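04/11/2020

OK so I finally did the thing I've been threatening to do since we moved to Brondale: the bags are getting their own rail!! Thread, because I'm too happy to keep this to myself.

---

Background: for over 3 years every bag I own lived in one big heap at the bottom of the coat closet. Straps in knots. I once carried the wrong one all the way to Urneck and found an old banana in it.

---

I looked at fancy shelving first and the closet version I liked was $438, which, no. Then I saw a plain black garment rack at the Foulkes clearance place for $35 and grabbed it. Up in one evening (one evening and a missing screw, found under my knee).

---

The real stars are the hooks though. Plastic, S-shaped at the top so they go right over the rail, and then a bunch of curved prongs at the bottom. Pink, white and light blue! I love them so much.

---

And they look so good against pink leopard print. Yes, I'm a leopard print wallpaper person now. My sister-in-law in Brarby called it "a lot" and I took that as a compliment.

---

Crossbody bags first, they were the worst for tangling. Orange crescent ones and the cream one on the right side, left side still open for whatever I dig out next.
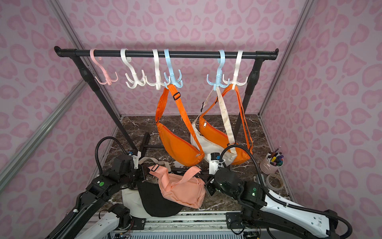

---

Tip if you try it: long straps want to hang nearly to the floor, so loop them over the prongs and play with the buckle until you like the length. I'm still fiddling with mine.

---

Totes are next and there are so many totes. If you've got a trick for the floppy canvas kind, please tell me, I'm all ears!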